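Palleo prepara kits de montaje para instaladores de climatización. Desde febrero, parte de la reposición de herramienta y consumibles en los bancos de trabajo la hace un robot de dos brazos. Gunārs Kalniņš, responsable de ingeniería de procesos, y Sarmīte Juška, jefa de turno del área de preparación, respondieron por separado a las mismas preguntas. Sus respuestas se han ordenado por temas.

El punto de partida fue el inventario de banco. Cada puesto trabaja con un tablero perforado y una mesa, y al cierre del turno todo debe volver a su gancho. «Medíamos el tiempo de preparación, pero no el de búsqueda», explica Kalniņš. «Cuando lo separamos, salieron 981 incidencias en un trimestre: herramienta fuera de sitio, rollo agotado, rollo del color equivocado. Ninguna era grave. Todas paraban a una persona».

La primera propuesta, un armario dispensador de Prulter, se descartó porque obligaba a desplazarse hasta un punto central. La segunda consistía en dejar los tableros como estaban y automatizar la recogida. El software de planificación es Tallix, que ya se usaba en almacén; la integración con el sistema de órdenes la hizo Mets en cuatro meses, dos más de lo previsto.

Preguntado por la pieza más difícil, Kalniņš no duda: la cinta adhesiva. «Unas tijeras sobre la mesa tienen una geometría conocida. Un rollo colgado puede girar, se desplaza por el gancho y cambia de diámetro según se gasta. La pinza entra por el núcleo y tiene que sacarlo sin arrastrar el de al lado. Bajamos la velocidad de extracción y modificamos la separación entre ganchos».
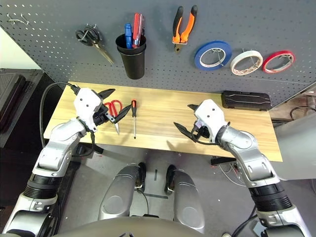
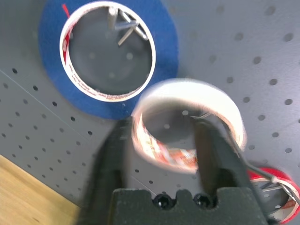
Tablero perforado con cintas azul, blanca y roja.

Juška describe el cambio en otros términos. Su equipo tiene tres personas por turno, las mismas que antes. Lo que ha variado es el reparto de las horas. «Antes la última media hora era ordenar. Ahora es revisar lo que el robot ha dejado pendiente y anotar el motivo. Se tarda menos, pero hay que estar más atento. Ordenar se hacía hablando».

También ha cambiado la tolerancia al desorden. El sistema admite herramienta suelta sobre la mesa, siempre que no esté apilada. Si hay dos piezas cruzadas, la tarea pasa a la lista de pendientes. «Las primeras semanas dejábamos los alicates encima de cualquier cosa y la lista crecía», dice Juška. «Hubo quien lo vivió como que la máquina nos corregía. Yo pedí que la lista no llevara nombre de operario, solo número de banco, y se aceptó».

Kalniņš confirma ese punto y añade que los registros de cámara se borran al cerrar cada orden. La condición quedó recogida en el procedimiento interno antes de la puesta en marcha. Considera que habría sido mejor redactarla con el equipo desde el principio y no tras la primera queja.

En formación, cada persona recibió dos jornadas: una sobre parada, rearme y zonas de acceso, y otra sobre diagnóstico básico. Juška cree que la segunda se quedó corta. «Sabemos pararlo y sabemos volver a arrancarlo. Lo que no sabemos es por qué ha intentado coger algo cuatro veces seguidas. El mensaje en pantalla dice "agarre no válido" y con eso no se puede decidir si mover el gancho o llamar a mantenimiento».

La revisión de los mensajes de error está en curso. Ingeniería ha pedido a Mets que distinga entre fallo de localización, fallo de cierre y pérdida de pieza durante la extracción, tres casos que hoy comparten código. La nueva versión se probará primero en un solo banco.

Sobre una posible ampliación al área de embalaje, Kalniņš pide prudencia: allí los consumibles llegan en cajas abiertas y habría que rediseñar la presentación del material. Juška pone otra condición. «Que nos pregunten a qué altura van los ganchos. Los tableros los sigue usando la gente, y los ganchos separados que le convienen a la pinza a nosotros nos quitan una fila entera».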